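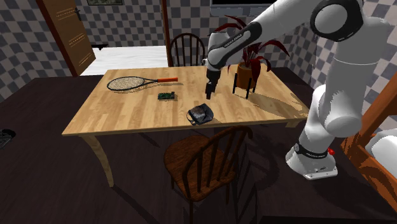
Notebook entry, November 26, 2018. Recorded by Ruby-Lee Hoani, Covunness simulation group.

The purpose of the current block of work is to establish whether a grasp policy trained under randomized room conditions holds its success rate when the target is thin and its neighbors are tall. The layout in use is Pomare, with the tennis racket as target and the potted plant as the principal obstruction. The plant was retained in its present position because its leaves fan out behind and below the forearm, and a planner that treats the pot as a plain cylinder will underestimate the space it takes up. The circuit board lies flat in front of the racket grip and is scored as a second target in the later episodes. The chairs are fixed geometry and are not to be moved between runs.

Two versions of the policy are under comparison. The first, Fernetti, was trained with randomized surface textures and lighting only. The second, Cleson, uses the same network and the same training budget but adds randomization of object mass and of the friction between fingertip and object. Both receive the same depth input and the same joint state. Neither is given the object poses. The scoring script reads poses directly from the simulator and is kept in a separate process so that no pose information reaches the policy by accident.

Procedure. Each episode begins from a stored joint configuration with the fingers open. The policy is allowed 10 seconds of simulated time to close on the target and raise it clear of the tabletop. An episode is counted as a success if the target remains between the fingers for the last two seconds. Contact with the plant, the pot or the stand ends the episode and is logged as a collision, whether or not the target has been grasped. Contact with the table is permitted below the force limit given in the configuration file.

The full set consists of 2291 episodes for each policy, drawn from the same list of seeds. Runs were divided among 5 workers. One worker stopped early on a full disk, and its share was repeated from the first seed in its list. The partial log has been kept in the archive folder and must not be merged with the others.

Result to date. Cleson completes more grasps on the racket than Fernetti, and the difference is largest at low friction. This was expected. On the circuit board the two are close enough that no claim should be made until the confidence intervals have been computed. Collisions with the plant are more frequent under Cleson, which was not expected. From replay, the approach appears to swing wide before descending, and the wrist passes nearer to the leaves than it does under Fernetti. I have marked nine replays for review by the group.

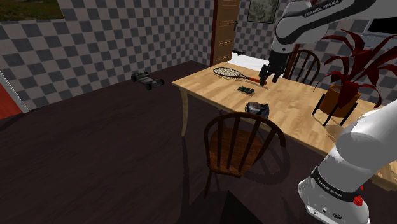 Why is the friction range not simply narrowed until the wide approach goes away?

The range was set from bench measurements before any policy was trained, and changing it after the results are known would make the comparison with Fernetti invalid. A narrower range may be run as a separate condition under its own label.

Open points.

The collision mesh for the plant should be checked against the visual mesh. If the collision mesh is a convex hull, contacts may be reported in the gaps between leaves, and part of the increase under Cleson could come from that. The check must be finished before the collision figures are quoted in any report.

The solver step was left at the default for all runs above. A short repeat at half the step is requested on the racket episodes only, using the first hundred seeds. If success changes by more than the spread between repeated runs, the full set will have to be done again for both policies.

Seed list, configuration files and scoring script are under the Pomare directory. Logs are named by policy and then by worker. Colleagues who rerun any part of the set are asked to write the commit number in the margin beside the entry, as two earlier entries cannot now be matched to a build.

Next entry to cover the mesh check and the half-step repeat. The summary for the December review will be drafted from those two items and the intervals for the circuit board.

R-L. H.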